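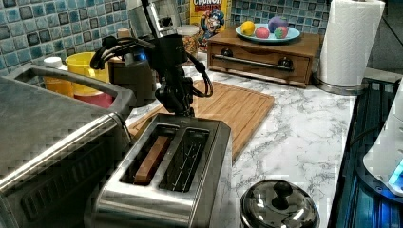
Bezawit Seyoum wrote on 17/09/2021:
The slot detector in Pranura returns two candidates for the toaster, and the planner takes whichever has the higher score. On polished steel the scores are nearly equal. Would the maintainers consider an occupancy test before a target is passed on? I should also like to know whether the depth filter may be switched off for such surfaces.

Dear Bezawit, dear list members,

Thank you for your report. The perception group at Skernadum has examined the matter and replies as follows.

Both requests are reasonable. The present release treats a slot as a rectangle in the top plate and takes no account of its contents. The depth filter also removes the thin wires inside, so that an occupied slot and a free one may look alike to the planner.

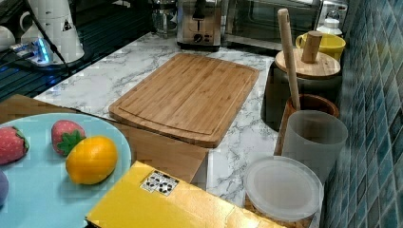
Counter with cutting board, toaster and toaster oven

The following changes are proposed for the December release.

1. Occupancy test. Each slot will be marked as free, occupied or unknown. A slice standing in the left slot must not affect the result for the right one. An unknown slot will be refused as a target – the planner will ask for another view. 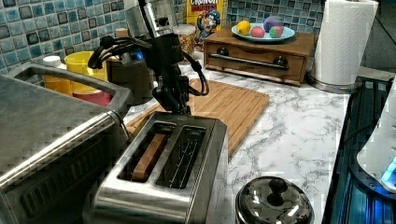 2. Depth filter. The filter will remain on by default, but may be disabled for a named region. Users of the Grabowska driver should leave it on until the time stamps have been corrected under ticket 287.

3. Contents other than bread. The test will not rely on a bread label. Any solid item that rises above the top plate, including a plain block, will mark its slot as occupied.

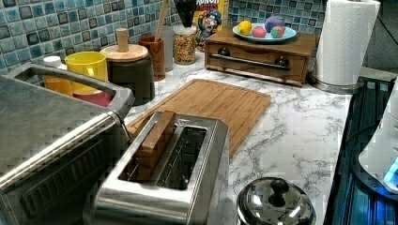 Testing and comments

The draft branch is open to all members. Please replay your own recordings with the planner in dry-run mode and attach the log to ticket 229. Reports should state the filter settings used and the camera position.

Comments on the wording of the three slot states are also welcome on this list.

Yours faithfully,
Pranura maintainers
Skernadum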